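Relatório de progresso ao financiador: programa Brito, qualidade do sono em trabalhadores por turnos
Período: até setembro
Responsável pela redação: Mervyn Catterall

O plano aprovado previa 700 inquéritos preenchidos até ao final do período. Temos 308. A coordenação chama a isto um arranque prudente; eu chamo-lhe menos de metade, e prefiro que o financiador o leia na primeira página.

As respostas vêm quase todas de duas empresas, a Steltex e a Grovex, que distribuíram o questionário à saída do turno da noite. Quem sai às seis da manhã responde depressa e responde cansado. Há folhas com a mesma opção marcada de cima a baixo, e ainda não foi decidido o que fazer com elas. 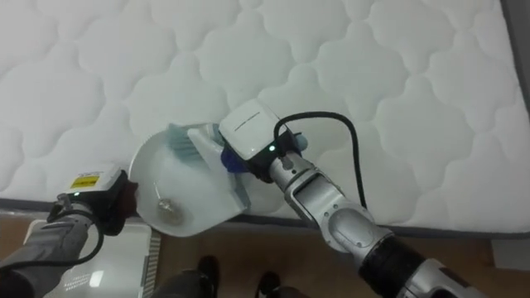

Colchão branco acolchoado, com faixa cinzenta no bordo.

A parte dos diários de sono correu pior. Pedimos a cada participante que anotasse a hora de deitar, a hora de levantar e os despertares. Entregaram o diário completo 41 pessoas. Os restantes pararam ao fim de poucos dias, e suspeito que alguns dos completos foram preenchidos de uma assentada na véspera da entrega, com a mesma caneta e a mesma letra apressada.

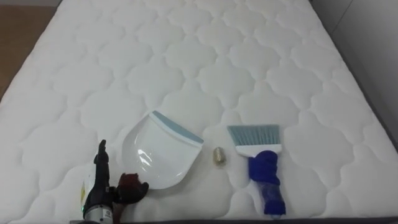 Departamento de Saúde Ocupacional, Núcleo de Estudos do Sono

Quanto aos resultados preliminares, circula internamente um resumo segundo o qual a rotação lenta dos turnos melhora o descanso. Os dados não chegam para o dizer. Na Grovex, os trabalhadores em rotação lenta são também os mais antigos na casa e os que vivem mais perto da fábrica. Pedi que a frase fosse retirada do resumo e voltei a encontrá-la na versão seguinte, agora com um "parece".

A proposta de estender o estudo à Mornar está em cima da mesa. Vejo nela sobretudo uma forma de engordar a amostra,

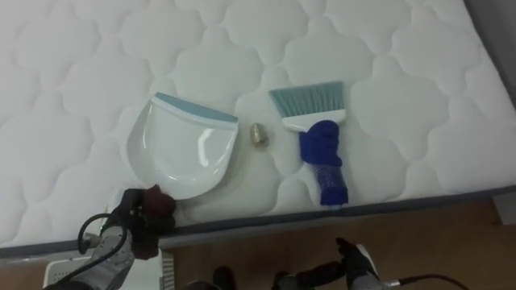

e a amostra não é o nosso único problema. Enquanto o questionário mantiver a pergunta 3 tal como está ("Dorme bem quando dorme?"), mais respostas servem de pouco. Metade dos inquiridos lê-a de uma maneira, a outra metade de outra.

O orçamento está dentro do previsto, em parte porque a verba das entrevistas presenciais continua por gastar.

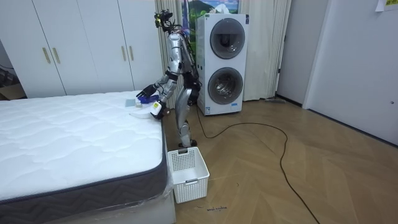

O programa precisa de mais tempo ou de mais dinheiro?
De tempo. A verba existente cobre as entrevistas em falta, desde que a revisão do questionário fique fechada antes de se contactar a Mornar.

Fica pedido o adiamento da entrega final e a suspensão de qualquer divulgação pública até lá. A nova redação da pergunta 3 segue em anexo, com duas variantes.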